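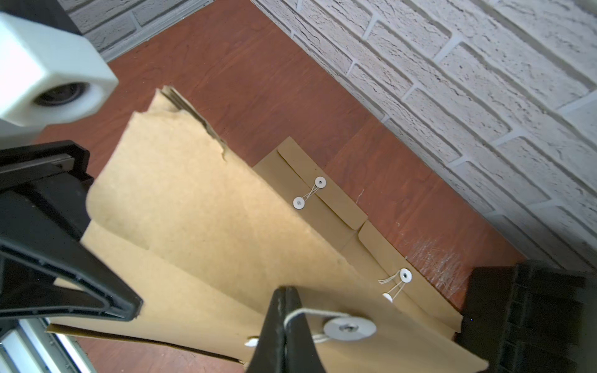
*Envelope, wooden tabletop, white brick wall.*

# How to read an animal study from start to finish (with a pencil)

Jamshid Ranjbar, June 2018

I love reading mouse papers. I came to them sideways, by way of a niece with epilepsy and a lot of late-night searching, and I remember how awful the first one was. I read the abstract four times and then went to bed. These days I read one most weeks with the evening group at the Donnelly library in Allby, and people who swore they'd never get past the title are now arguing over error bars. It's great fun!

You don't need a science degree for any of this. You need the paper, a pencil, a sheet of scrap paper and a free evening. Print the paper if you can. I've tried doing it on a tablet and I always end up scrolling away from the thing I was looking at.

## Before you start: get the real paper

A news story about a study is somebody's summary of a press release, and the press release is somebody's summary of the paper. Go to the bottom of the news story and look for the journal name or a link. If there isn't one, search for the first author's last name plus the main topic word, plus "mice" or "rats."

If you hit a paywall, try these before giving up:

- Search the exact title in quotation marks. There's often a free author copy on a university site.
- Look in PubMed Central, where a huge number of papers can be read in full.
- Write to the corresponding author. The email address is on the first page. Two polite lines will do, and most researchers are delighted that anyone wants to read their work.
- Ask at your library's reference desk about interlibrary loan.

Check for a supplement too. It's usually a separate file and it's easy to miss, and sometimes the most useful table in the whole study is hiding in there.

## Step 1: Skip the abstract

I mean it. Read the title, then turn straight to the last paragraph of the introduction. That's where the authors say what they set out to test. It nearly always begins with "Here, we" or "In this study."

Copy the question onto your scrap paper in your own words. I'll use one of our group's papers as a running example, the one on granotine, a compound a team was trying out in young mice with seizures. (The lab spells it Granotine with a capital in half the figures and without one in the other half, which drove one of our members up the wall.) My version of their question was: "If you give granotine after a seizure, do the mice do better in a maze later?"

If you can't write the question in one sentence, read the paragraph again slowly, and look up at most a couple of words. You'll be tempted to look up all of them. Don't! Half of them will explain themselves by the time you reach the figures.

## Step 2: Draw the experiment

This is my favorite part. Turn to the methods section and draw a timeline across your scrap paper. Put in:

1. How old the animals were at the start
2. What was done to them, and when
3. When the treatment was given, how much, and by what route (injection, food, drinking water)
4. When each test was done
5. When the study ended

Then draw a box for each group of animals. There'll be a treated group and at least one comparison group, often called vehicle, sham or control. "Vehicle" tripped me up for ages. It means the liquid the drug is dissolved in, given on its own, so those animals get the same needle and the same handling without the drug.

Write the number of animals inside each box. You're looking for a small letter *n*, and it may be in the methods, under a figure, or (sigh) only in the supplement. In the granotine paper there were 13 mice in the treated group. That's a fairly ordinary size for this kind of work, and writing it down early changes how you read the rest. With groups that small, one or two unusual animals can pull the average a long way.

Watch for sentences about animals that were left out. A good paper tells you how many were excluded, for what reason, and whether that rule was set in advance.

## Step 3: Look for three words

Take your pencil and hunt through the methods for these, circling them when you find them.

**Randomized.** Did chance decide which animal went into which group? If the experimenter simply picked, the livelier animals can drift into one group without anyone meaning it.

**Blinded.** Did the person scoring the test know which animals had been treated? Scoring a maze video or counting cells under a microscope takes judgment, and judgment leans.

**Sex.** Were the animals male, female or both? Plenty of older studies used only males. That doesn't spoil the result, but it tells you who it might apply to.

A missing word isn't proof of a bad study. Journals squeeze the methods hard, and sometimes the work was done properly and described poorly. Put a question mark in the margin and keep going.

## Step 4: Read the figures before the results text

Cover the results text with your sheet and look at Figure 1 on its own. Read the label on the up-and-down axis out loud. What was measured? In what units? Seconds to find a platform, number of cells in a patch of tissue, percent of something compared with something else?

Next, check where that axis starts. A bar chart starting at 80 instead of zero can make a little bump look like a cliff. Then read the legend underneath and find out what the little lines on the bars are. They may be standard deviation (SD), standard error (SEM) or a confidence interval. SEM bars are always shorter than SD bars for the same data, so two charts that look equally tidy may not be.

My absolute favorite figures show a dot for every animal. You can see the whole crowd! If the dots in two groups overlap a lot, and the authors say the difference is significant, you've learned something a bar would have hidden from you.

Only now uncover the text and see whether the authors describe what you saw. When they do, it feels wonderful. When they don't, flip back and forth until you know which of you missed something. It's usually me.

### A word on cells and animals

Brain studies often count cells, and this is where big numbers can fool you. Suppose a paper says 3000 cells were counted. Impressive! But how many animals did those cells come from? If it's just a handful, the study is still a small one, and the cells from one brain resemble each other more than they resemble cells from the next. Look for a sentence saying whether the statistics were run per cell or per animal. Our group caught this in the second figure of the granotine paper and there was actual cheering.

## Step 5: Translate the test

Animals can't tell you how they feel or what they remember, so researchers use stand-ins. Write down each test and next to it write what it's standing in for. A few you'll bump into a lot:

| Test | What the animal does | What it stands in for |
|---|---|---|
| Water maze | Swims to find a hidden platform | Spatial memory |
| Rotarod | Stays on a turning rod | Balance and coordination |
| Open field | Wanders around a bare arena | Activity, sometimes anxiety |
| Novel object | Sniffs an old object and a new one | Recognition memory |

Then ask what else could change the score. A mouse with weak legs swims slowly and takes longer to reach the platform, and its memory may be perfectly fine. Careful authors check swimming speed separately. See if yours did.

## Step 6: Now read the discussion, and then the abstract

Find the paragraph about limits. It's often second from the end. Compare it with your own question marks and give yourself a point for every match.

Underline the cautious verbs ("suggests," "may," "is consistent with") and then go and read the abstract at last. Did the caution survive the trip? In the granotine paper the discussion said the compound "may support" recovery, and the abstract had dropped the "may." It's a tiny word, but if you'd read only the abstract you'd have come away with a different study.

Check the funding and conflict of interest notes while you're back there.

## Step 7: Write your two sentences

Every member of our group finishes with two sentences on a card. One says what was found, in which animals, with how many in the group. The other says what you'd want to see next. Here's mine from that night:

> Young mice given granotine after a seizure found the platform faster than untreated mice, 13 in the treated group, males only. I'd like to see it repeated by another lab, with females, and with the swim speeds shown.

Please don't change a medicine or a therapy on the strength of a mouse paper, however good it is. Do take your card along to an appointment if you have a question. My niece's neurologist kept one!

## Practice papers

Start with something short, with no more than four figures. The Gemness reading list has a beginner section sorted by topic, and the sleep papers are especially friendly. Leave anything with "transcriptomic" in the title for later in the year.

The Allby group takes a break in August and picks up again after that. Bring a pencil with an eraser.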